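Dollisa Paper Workshop
Workshop notebook, bench section
December 28, 2020

Subject: paste, pressing and drying, Dateo ledgers. Work carried over from the previous entry.

The workshop was opened for a short working day. The heating had been set low over the holiday and the main room was cold at the start of work. Paste was not made until the room had warmed, in keeping with the note on the inside cover of this book. The boards left under weight before the closure were examined first. All were flat apart from the back board of the smallest ledger, which has drawn slightly towards its outer face. It has been lined again on the inner face with a single sheet of the Miledeo kraft and returned to the press.

The Dateo ledgers comprise 1,906 leaves in all, according to the schedule that came with them. The schedule counts the blank leaves at the end of each volume, and the earlier entry in this notebook did not. Colleagues comparing the two should work from the schedule.

Paste. One batch of wheat starch was cooked in the usual pan, stirred without a break and held at a gentle heat for 60 minutes. It was left to cool under a damp cloth and then passed through the horsehair sieve. The first pass left small lumps along the rim of the sieve, and these were discarded. A second pass gave a smooth paste of the right body. It was thinned for tissue repairs until it fell from the brush in a slow drop. The thicker part was kept back for the spine linings.

The batch made before the closure was found to smell sour and has been thrown away. The jar was scalded. It is requested that no paste be kept in the cold cupboard over a closure, even when the jar is sealed and labelled.

Tissue repairs. Work resumed at the gutter of the second ledger, where the sewing has cut through the folds. Torn strips were used in place of cut ones, with the feathered edge laid well past the damage. The lighter of the two Miledeo tissues proved too weak for the outermost folds and split when the section was closed. The heavier tissue was used there instead and held. The ink in this ledger is mostly stable, but the red ruling moves when damp. Every page with red ruling should be tested at a corner before paste is brought near it, and the repair dried under a blotter straight away.

Several leaves carry earlier repairs in brown gummed tape. Removal was tried on one leaf only. The carrier lifted readily with a poultice, but the gum left a stain, and a good deal of patience was needed to clear the residue from the written area. The remaining tapes have been left in place until the owner has been consulted. The question has been added to the list for January.

Surfaces. The discussion on benches, opened in an earlier entry, remains unsettled. The present bench has a varnished top which marks when wet blotters are left on it, and the varnish has begun to lift at the end nearest the sink. A pale top has the advantage that loose fragments of dark leather and old thread show up at once. Against this, a pale top is tiring under the overhead lamps, and fragments of tissue are easily lost on it. Texture also matters. A very smooth surface allows a damp sheet to cling, and a coarse one prints through.
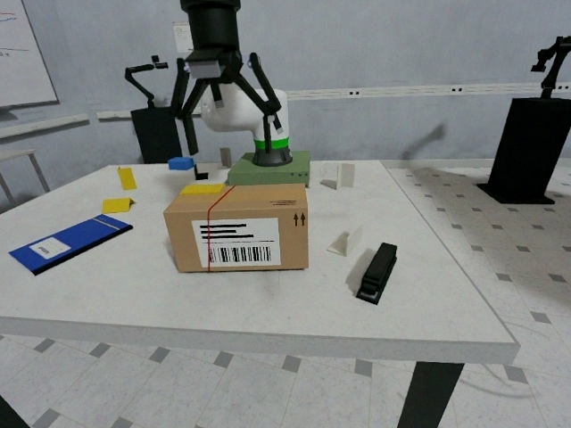

White table with a lightly textured top and a thick front edge. Computer render.

The depth of the bench was also raised. A ledger opened flat takes up more room than expected once the blotters, boards and weights are set beside it, and at present the weights are kept on the floor. This is not satisfactory. A shelf below the bench has been suggested. It should be set far enough back to leave room for the knees, and it should not be used for paste or water.

Pressing. Repaired sections were placed between blotters and non-stick sheets and then between boards. Blotters were changed after 3 hours and will be changed again tomorrow morning. The first change came off damp at the gutter and dry elsewhere, as it should. The screw of the large press is stiff near the top of its travel. It was cleaned and given a little wax. If it remains stiff it should be reported and should not be forced.

Spine linings. No linings were put on today. The spine of the first ledger has been cleaned of old animal glue, using thick paste as a poultice and a bone folder with a rounded end. The glue came away in long soft strips, except at the head, where an older cloth lining is still attached. That cloth bears part of a printed label and is to be kept. It has been placed in a folded paper marked with the ledger number and put into the Lashari box with the other loose parts.

Stock. Blotting paper is low. Linen thread is sufficient for the sewing of the second ledger but may not serve for the third. The order to Miledeo should include the heavier tissue, and the grain direction of the kraft should be requested in writing, as the last delivery was mixed.

Outstanding:
Change blotters, second ledger, first thing.
Check back board of smallest ledger before releasing the press.
Test red ruling in the third ledger, front and back.
Write to the owner regarding the gummed tape.
Scald and dry the horsehair sieve. It was rinsed only.

Dehumidifier emptied at close of work. Lamps off, press left under load.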